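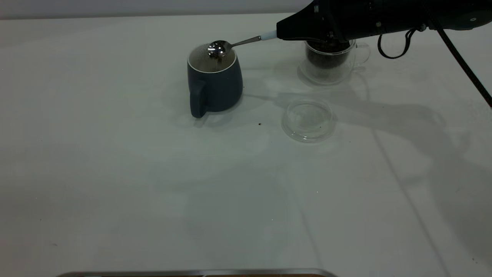 Tarea «cuchara a taza», vista de la cámara fija. Cuchara en la boca de la taza azul.

De: Dorottya Gál
Para: lista flimus-datos
Asunto: Re: Re: criterio de corte en los episodios de cuchara

Zsolt, respondo entre líneas.

El 14:20, Zsolt Magyar escribió:
> He revisado la tanda de noviembre. De 1270 episodios, 319 terminan
> antes de que la pinza se retire de la taza. ¿Los descartamos o los
> etiquetamos como parciales?

Parciales. El segmento de aproximación y el de vertido son aprovechables por separado. En el manifiesto, campo «fin», valor «truncado». No borréis nada del directorio original; Stornden regenera los índices a partir de él.

> Segunda cuestión: los granos que caen en la mesa. Deividas los marca
> como fallo; Jolán, como éxito.

El criterio escrito no lo cubre. Propongo lo siguiente: éxito si la cuchara sale vacía y la taza no se ha desplazado; las migas sueltas se anotan en «derrame» con valor 1 y no cambian el resultado. En la imagen adjunta hay unas pocas motas oscuras entre la taza y la tapa de vidrio. Con esta regla, eso es derrame 1 y nada más. Hay que reetiquetar los 19 episodios en los que discrepan los dos anotadores. Boglárka tiene la lista.

> Tercera: ¿la tapa se queda en la mesa o se retira?

Se queda, pero variando la posición. En los primeros lotes estaba casi siempre a la derecha de la taza, y la política entrenada con ellos la usaba como referencia. Lo mismo vale para el asa de la taza: en la imagen apunta a la izquierda, y necesitamos también las demás orientaciones. Cambio de disposición cada diez episodios, anotado en la hoja de Ojeda.

Dos puntos más:

1. La pinza oculta en parte el vaso de vidrio desde la cámara fija. No mováis la cámara a mitad de lote; si hay que recolocarla, se cierra el lote y se repite la calibración.

2. El objetivo sigue siendo 2000 episodios válidos. Los parciales no cuentan.

Falta decidir si el nivel de llenado del vaso se registra por episodio o por lote. Yo lo haría por episodio, pero escucho objeciones.

Dorottya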